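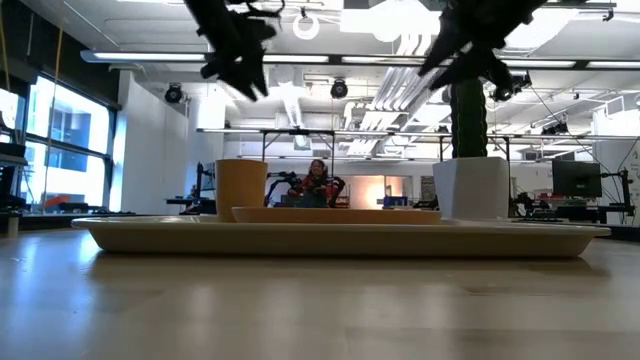
I finally finished the budget for our second two-arm table, and I'm so happy with it that I want to write it all down while it's fresh! The arms themselves were the easy part. We're buying from Wedar again, the same model as last time, so every spare fits both tables.

The rest took me most of September. Frame rails, cables, power supplies, a decent desk for whoever is running the thing. I put $2,000 against the frame and mounts, and the quote from Listura came in at $1,387, which made my whole afternoon. The difference is going straight into spare gripper fingers.

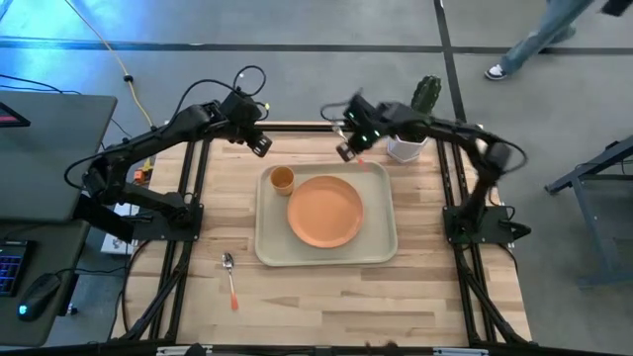

Do you need to buy the second table's spares up front?
I would, at least the fingers and cables. They're cheap next to the arms, and waiting on a package with a table sitting idle costs far more.

Lenni Ikonen looked over my spreadsheet and found a line I'd missed completely: shipping on the table top. Solid wood is heavy (of course it is) and I had it down as free. Fixed now, and there's still room for a tray and dishes.
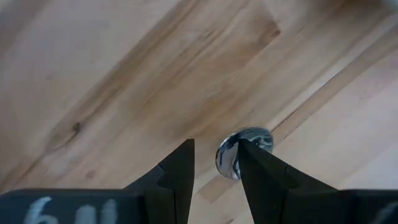 I also set aside a little for small stuff, the things you order in a hurry and forget to write down. Last time those receipts were all over my desk. This time they get their own row, and I'm placing the first order as soon as Wedar confirms the lead time.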